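Speaker notes – student robotics evening, Tatcombe
30 January 2018
Talk length: 19 minutes, then questions

Start with the mugs. Hold up the chipped one and let people wonder. Then: we spent our whole fall term teaching a robot to put one of these away, and we had a wonderful time doing it!

Thank Tatcombe for the room and the projector. Remind everyone that the handout is on the back table.

Who we are. A second-year class, mixed majors, most of us new to programming an arm of any kind. The project is called Tumley. In October we split into two teams, one writing the motion code and one building kitchens for it to move around in. I was on the kitchen team, so I'm biased – the kitchens are the best part.

Why simulate first? Ask the room who has ever broken lab equipment. Wait for the hands. In simulation we can crash the arm into a cupboard all afternoon and then press reset. We ran 313 trials before the break, and plenty of them ended with the elbow somewhere an elbow should never be.

Next slide. Give them a few seconds to look before talking. Point out the cabinet door hanging open over the toaster, then the long white arm reaching across in front of the counter. Ask: if the gripper had to get up to that shelf, which way would you send it?
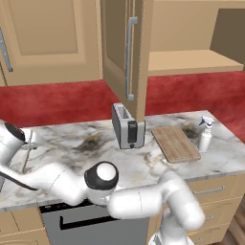
Irngate's team lead wrote back after reading our draft that we should stop scoring only the finished task and start scoring the path as well, because an arm that gets a mug onto a shelf by scraping past a door has learned something we'll spend weeks undoing. Read that out slowly. It changed our whole second half.

So, path scoring. Every run now starts with 200 points and loses some for each touch that wasn't planned. Show the Ogura chart (Ogura is our planner, the name stuck after week one). The line wobbles, dips badly in the middle, then climbs. Explain the dip: we had the door hinge limits set wrong. Laugh about it, they will too.

What I'd tell next year's class:
Save your random seeds from day one.
Open the doors in your test kitchens. Closed ones are too easy.
Trade teams halfway through. We didn't and I wish we had.

If time is short, skip the chart and go straight to the live demo. Laptop must be plugged in – the simulator drops to a crawl on battery. Load the saved run first, then let someone from the audience choose a new starting pose.

Questions. Likely one: when does it go on a real arm? Answer: next term, slowly, with a plastic mug.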